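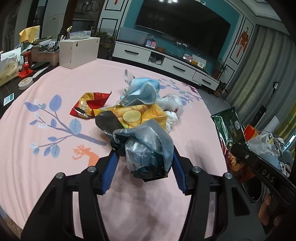 How much can visitors learn about a manipulation task from one short demonstration?

They can learn which objects are hard to pick up and how the operator deals with them. They learn much less about how the recordings are later used, unless a host explains it before the demonstration begins.

4.2 The trash-sorting table

The third stop of the Droniveck open day on 9/20/23 was a table-clearing task done with two hand-held grippers. Each group stayed for 15 minutes. Salma Kabbaj ran the demonstration, and Moataz Benkirane took questions and kept the written notes used in this section. Visitors had already seen the Trukotham station, where all of the objects were rigid boxes, and many of them compared the two without being asked.

The task was chosen for its soft items. Snack bags, tissue, a face mask and thin plastic bags share one pile, and an item can pull its neighbor along when it is lifted. The operator was told to take one item at a time and to start over if two came up together. Visitors could ask for any item by name. Most groups asked for the face mask first.

Long packets led to the most discussion. One can be gripped in the middle, where it tends to fold, or at one end, where it may swing. Figure 4 shows the second choice, with the blue pads closed on the bottom end of a green snack bag and the rest of the bag standing up and leaning away over the table. A yellow potato chip bag is still lying in front of the mask and tissue. Several visitors asked whether the end grip was a rule. The host said it was left to the operator, and that both grips are accepted in the Pillai task set, which had 3000 recorded episodes when the open day was held.

Figure 4. End grip on a long snack bag during the table-clearing demonstration.

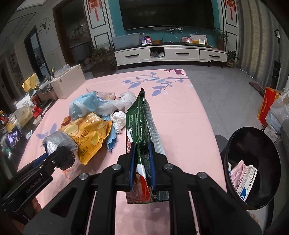 4.3 Visitor questions

Questions were written down as they were asked and grouped afterward. The largest group dealt with failed grasps, mainly whether they are deleted. They are kept and marked. A smaller group dealt with the pink tablecloth, and whether its printed leaves and deer would confuse a model trained on plain surfaces. We had no result to offer on this point and told visitors so. A comparison using the Asix table, which has no cloth, was planned for October.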